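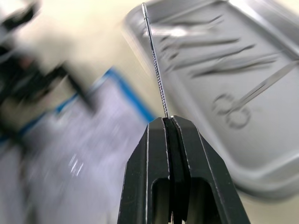
Written by the Restus Instrument Desk, Customer Support

Tray and instrument FAQ

How should instruments lie in the tray?
Side by side and all pointing the same way. Five to a tray is our usual limit.

Can I hold a rod by its textured section?
Yes. Keep your fingers off the pointed end -- it marks easily.

Do you replace bent rods?
Yes, if you bought them from us. Use form 516 and allow four working days.

Which trays fit the Hedegaard rack?
Any Restus tray with rounded corners and a raised rim. The rack holds two per shelf.

Can I order a tray without instruments?
Yes, since August.

Last updated 2018-10-11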